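Secondhand Denim: Questions We Keep Getting
Cultberg Resale Desk, answered by Heather Tamihana
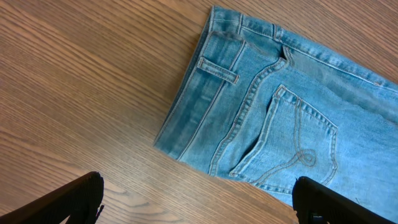
Is "vintage" on a listing worth anything?
Not much. Sellers use it for jeans from 2015. Ask for a shot of the care label and the inside of the waistband before you pay extra.

Does freezing jeans clean them?
I doubt it. It may help a little with smell for a day or two. Grease stays put. Wash them cold, inside out, and hang them up.

The tag says 32. Will a 32 fit me?
Maybe. Tag sizes drift from brand to brand, and old pairs have shrunk or stretched. Go by the measured waist — laid flat and doubled — and ask for the rise too.

What about sellers who claim a pair was "worn once"?
Look at the hems and the pocket corners. I've stopped reading that line.

Do you authenticate?
No. Yogesh Awasthi checks stitching and hardware on pairs priced over $40, and he'll tell you what he thinks. That's an opinion, and we don't sell certificates.

Can I return something?
Within 14 days, unwashed. Put your order number on the slip. Hemmed pairs are yours to keep.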